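Prundix Hardwax Oil for Wooden Tabletops

Prundix is a clear finishing oil for interior wooden surfaces, supplied by Fehr to schools, canteens and public buildings. It leaves a low-sheen coat that keeps the natural color and grain of the wood visible.

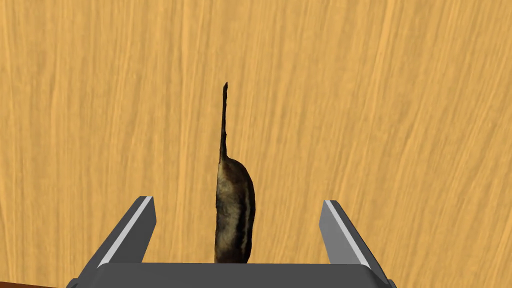

Product Details

Container sizes: 200 ml and 700 ml
Finish: clear, low sheen
Suitable for: bare or previously oiled wood, indoors only
Not suitable for: painted or varnished surfaces, floors

Prundix may be applied by cloth or flat brush. Two thin coats are recommended for tables in daily use. A single coat is sufficient for shelving and display furniture – a second may be added at any later time. Allow 8 hours between coats and keep the room ventilated throughout.

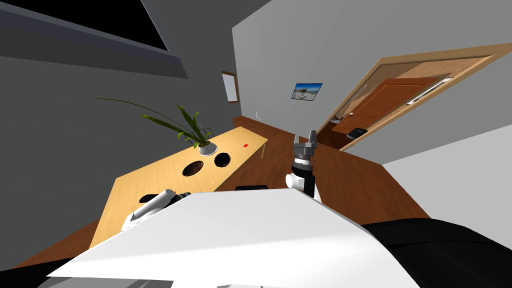

Care and Maintenance

Wipe the surface with a damp cloth and mild soap. Scouring pads and bleach should not be used. Ripe fruit, coffee and vinegar may mark any oiled surface if left standing, and spills should be removed promptly. Worn areas can be sanded lightly along the grain and oiled again without treating the whole table.
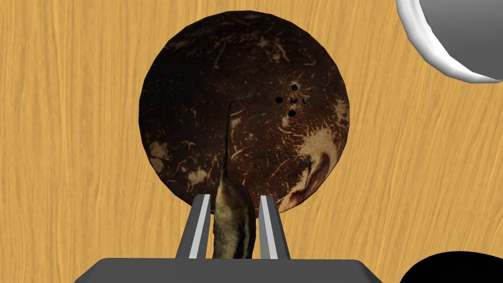

Coconut half on a honey-toned tabletop

Ordering

Orders are accepted through the Skukodthorpe office. Institutional accounts are managed by Meifang Xie; technical questions should be addressed to Cyprian Sobczak. Safety data sheets are available on request.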